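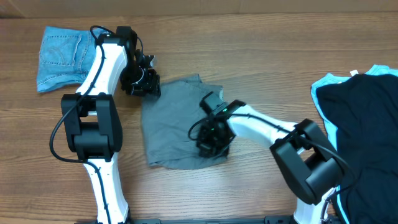
Wircombe to Begin Separate Collection of Used Clothing and Household Textiles

Posted June 16, 2022

The City of Wircombe will begin separate collection of used clothing and household textiles on the first Monday of next month, the Department of Public Works announced today. The service will be offered to all residential addresses that now receive curbside recycling and will be provided at no added charge to the household.

Under the new arrangement, residents may place clothing, paired shoes, towels, bed linens and curtains at the curb in a closed bag, next to the recycling cart, on their regular recycling day. Bags will be picked up by a separate truck and taken to the sorting hall on Gorwood Road, where the contents will be divided into items fit to be worn again and items that can be used only as material.

The change follows a trial that began in December in the Gukness district. During the trial, 47 streets received the service. The Department reported that the amount of cloth found in ordinary trash from those streets fell in each month of the trial, and that the number of bags set out grew after the second mailing to residents. Missed pickups were the most common subject of calls to the service desk during the early weeks. The route was redrawn in response, and calls on that subject declined.

Textiles have been one of the more difficult parts of the city's waste to handle. Clothing placed in the blue recycling cart cannot be recovered by the present equipment, and it is a frequent cause of stoppages on the sorting line, where sleeves and pant legs wind around the moving shafts. Clothing placed in the trash goes to the landfill. The drop-off bins in store parking lots have taken in a share of the material, but the bins are not owned by the city, are emptied on differing schedules and are often full on weekends.

What may be set out

The Department asks that all items be clean and dry. They do not need to be in wearable condition. Shirts with missing buttons, jeans with worn knees, single socks, torn sheets and faded towels will all be accepted. Pockets should be emptied before items are bagged. Residents who wish to fold their clothing are welcome to do so, and folded items take up less room in the bag, but folding is not required.

Pillows, comforters, carpet, foam cushions and mattress pads will not be accepted. Neither will items soiled with paint, oil or garden chemicals, or items that have been stored in a damp place and carry mold. These should continue to be placed in the trash. Shoes should be tied together by the laces or held with a rubber band. Boots are accepted. Ice skates and ski boots are not.

Each household may set out up to 2 bags per pickup. Residents with a larger amount, such as those clearing a house before a move, may bring up to 100 pounds of textiles to the Gorwood Road hall in a single visit. Proof of residence will be requested at the gate.

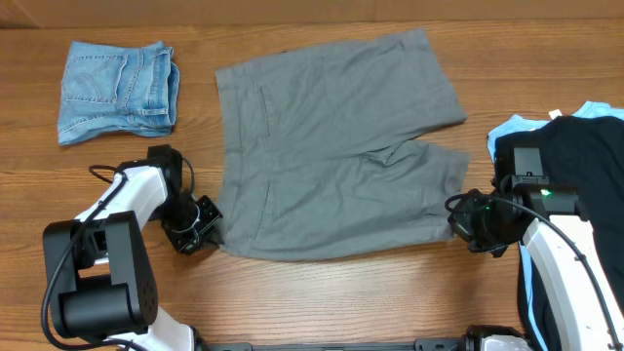
Folded light blue jeans among other items of clothing.

Sorting and resale

Sorting at the hall will be carried out under contract by Santoro Textile Recovery, which was selected through the city's public bidding process. Under the terms of the contract, the firm will receive the material without payment and will return to the city a fixed portion of the income from resale. That portion will be credited to the solid waste fund. The contract runs for two years and may be extended once by agreement of both parties.

Staff at the hall will first remove items that should not have been collected. The remaining clothing will be sorted by type and condition. Adult and children's clothing in good condition will be offered first to local charities that have registered with the Department. Seven organizations have registered to date, and registration remains open. Items that the charities do not request will be sold to used clothing dealers. Cotton items that cannot be worn again will be cut into wiping cloths for workshops and garages, and mixed fabrics will be shredded for use as padding and insulation.

The contract requires the firm to report every quarter on the weight of material received, the share sold for reuse, the share used as material and the share discarded. The reports will be posted on the Department's page of the city website. The firm is also required to state the country to which any baled clothing is shipped, and may not ship unsorted bales outside the country.

"Residents have asked us for some years what they should do with clothing that is too worn to give away," said Kipchumba Ondieki, deputy director for solid waste. "Until now we have had to tell them to put it in the trash. We expect most of what comes in to be ordinary everyday clothing, and the hall has been set up with that in mind."

Effect on existing donation sites

The Department stated that the service is not intended to replace donation in person. Thrift stores and clothing closets in Wircombe will continue to set their own rules on what they accept, and residents with items in good condition are encouraged to contact them directly. Several stores had expressed concern during the public comment period that curbside pickup would reduce the quality of what is brought to their doors. In response, the Department added the charity request system described above and agreed to review its effect after the first full year.

Store parking lot bins may remain in place. Owners of the bins will be required to display a working telephone number and to remove overflow within one business day of a call from the city. These rules take effect on the same date as the collection service.

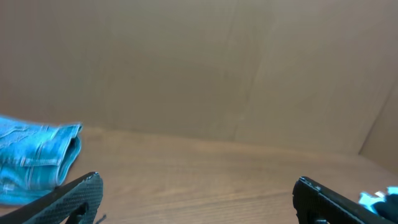 Piyumi Naravatnam asked at the public hearing whether apartment residents would be included, noting that many of them have no curb space of their own and no car in which to take bags to Gorwood Road. The Department replied that buildings with shared dumpsters are not part of the first stage. Building managers may request a locked textile bin, which will be emptied every other week, and tenants may ask their manager to make the request on their behalf.

Bags and schedule

A starter roll of clear bags will be mailed to each eligible address with a printed guide. After these are used, residents may set out textiles in any clear or white bag that can be tied shut. Black bags will be left at the curb with a notice, as crews are unable to tell them from trash. Bags should be set out by the same hour as the recycling cart and no earlier than the evening before. In heavy rain, residents are asked to hold their bags until the next pickup.

Pickup will not take place on city holidays. When a holiday falls on a collection day, textiles will be collected on the following day, together with recycling.

The printed guide will be available in English, Spanish and Vietnamese. Copies may also be picked up at the public library and at the service counter in City Hall. Questions about the service, including requests for a replacement roll of bags, should be directed to the Department of Public Works service desk during regular business hours.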